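The Presard showroom day started at half past nine on a Tuesday in June, with coffee in paper cups and a talk that could have been an email. I went because we have a small spare room to furnish, and because I have never yet met a daybed that was good at both jobs.

## The upstairs floor

Kátia Mendonça led the tour. She has sold furniture for a long time and knows when to stop talking, which I liked. Her favourite was plainly the Jurkum, a bench with a slatted base that pulls forward to make a double. "Two movements," she said, and did it in two. I needed five, and one of them was swearing.

Opened out it is 200 cm long. The brochure calls this generous. My brother would hang his feet off the end. The mattress comes in 2 parts and I could feel the join through my jacket, lying flat on my back for as long as seemed polite. A topper is sold separately, of course.

The Conceição armchair was better. It has a high back, proper arms and a seat you can get out of without planning. It doesn't turn into anything. The wool cover was scratchy, though, and the softer cloth puts the price up by more than I would pay for cloth.

Tahira Minhas, who writes about small flats and was on the same tour, asked how long the folding hinges are guaranteed. Three years on the hinges, we were told, and longer on the wood. She wrote that down and underlined it. I can't say I have ever had a sofa bed fail in the wood.

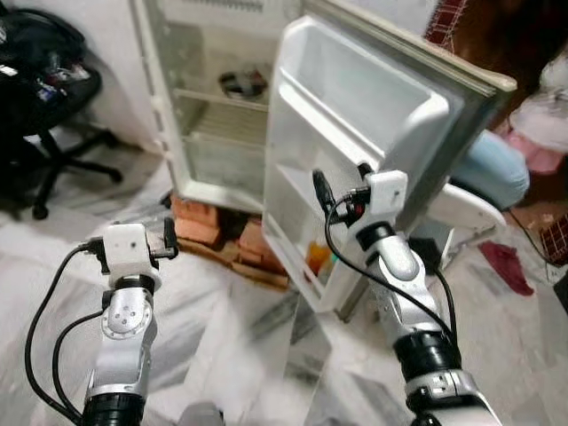

## Downstairs

After lunch (cheese rolls, fine) we saw the Hirko range, which is storage: low chests, a shoe bench, and a bedside table with a drawer too shallow for a paperback. The talk was all of "calm" and "honest lines". I asked whether the chests come with wall fixings. They do, but the display ones hadn't been fixed to anything, and the tallest rocked when I opened the top drawer.

Delivery is to the front door. Carrying up the stairs costs extra, and so does taking the old bed away. Neither charge was on the price cards.

I left at three without ordering. I'd go back for the armchair if it turned up in the sale. For the spare room I am still looking, and would like to hear from anyone who has slept on a Jurkum for a full week.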